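The Cutlery Drawer Is Still Winning

My dishwasher finished at seven this morning and I stood there with a fistful of forks thinking the same thing I think every morning. Why am I still doing this. We have phones that can translate a menu and cars that can park and I am sorting spoons by hand like my grandmother did.

Marisa Gentile, who I share an office wall with, is sure it'll be over soon. Five years, she says. She said it in May too, over a video from Hikon of a robot folding a towel. Nice towel. I asked how many towels before that one and she didn't know and neither do I.

My position, for what its worth: no. Machines can't do chores yet. They can do a chore. Big difference.

Take cutlery. A fork, a knife, some bins to put them in. A four year old gets it. But the fork is thin, it's shiny, it lies flat on the table so there's almost nothing to get a grip on. And the knife is lying across it. Pick up one and you drag the other. You and I don't even notice we've solved that. We slide the thing to the edge, or tip it up with a fingernail. A two-jaw gripper has no fingernail.

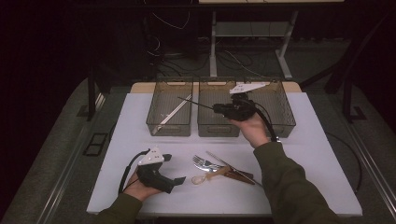
Same table, same bins, a person's hands working the grippers in both.
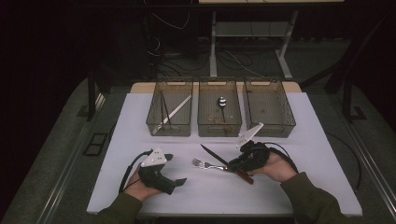

So for now the brains in the operation are human, and I think that's the bit the sales people skip. Somebody has to do the boring thing over and over so a machine might pick up the pattern. Fine, good, that's how you learn to do anything. But don't sell me the finished butler while the lessons are still going on.

Povilas Rimkutė disagrees with me and he has worked with these things, so take his side seriously. He ran the packing line at Verschueren for a while. His argument is that a machine doesn't need to be as good as me, it needs to be cheap and not mind nights. They had an arm there that put 467 parts in trays on a good shift. Never complained. OK. But same part, same tray, same light, bolted to the floor, and a guy named Luuk Baert on call for when a tray came in crooked. Which it did. Take Luuk away and see how the night goes.

A kitchen is all crooked trays. My drawer has 31 things in it and I couldn't tell you what two of them are for. There's a wooden spoon that's too long and goes in slantwise. There's a peeler that catches on everything. My daughter moves the whole lot around on a Tuesday and I adapt, swearing a bit, in ten seconds.

People say the dishwasher was impossible once too. Sure, but the dishwasher never learned to wash dishes like a person. We gave it a box and racks and we do the loading. Maybe thats where this goes as well, we change the drawer until the robot can cope with it. Slots for everything, one kind of fork. I'd hate that but I'd probably buy it.

What I'd like to see from Rellel or Hikon or whoever is next: a dull video. No music. 20 minutes, no cuts, a stranger's kitchen, stuff dropped and picked up again. Tell me how many tries. If it gets 94 out of a hundred I'll be impressed, and then I'll ask where the other six went, becuase one of those is a steak knife.

Until then, I've got the top rack left to empty.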